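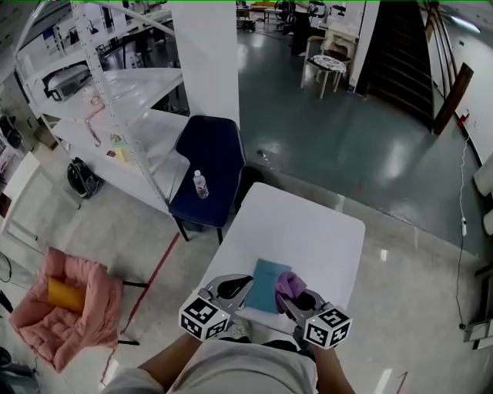

Folding and caring for your Grellico cloths: frequently asked questions

Updated 2nd April

76 shares | 13 comments

Do I need to wash the cloths before first use?
Yes, please wash them one time before you use them. Wash strong colours, such as purple and teal, apart from white things for the first washes.

Which table is best for folding?
Any flat and smooth table which is bigger than the open cloth. Please wipe it and let it dry first. In our Wilton shop we fold on a plain white table, and on this the edges of a coloured cloth are easy to see.

How do I fold a cloth into a rectangle?
Lay it flat and pull the corners gently until the sides are straight. Bring the far edge to the near edge, then the left side over to the right. Smooth it with your palm after each fold.

My cloth is all bunched up. Where do I begin?
Look for one corner and hold it. Follow the edge with your other hand until you find the next corner, then lift both and shake. Large cloths can need two or three shakes.

Can I fold one cloth on top of another?
It is possible, but the lower one moves easily. We advise to put the finished cloth to the side and make the next one on the bare table.

Should I iron them?
It is not necessary. If you like a sharp fold, use a warm iron while the cloth is slightly damp.

How many fit on one shelf?
The Nenuvmont shelf box takes 19 cloths of the small size, folded in four.

Do you sell to hotels and cafés?
Yes. Our partner Ginting takes care of the large orders, up to 2,000 pieces. Orders placed now will be sent in May.

Can I exchange a colour?
Yes, if the cloth is not washed and you still have the receipt. Please bring both to the shop.

13 comments | Share this page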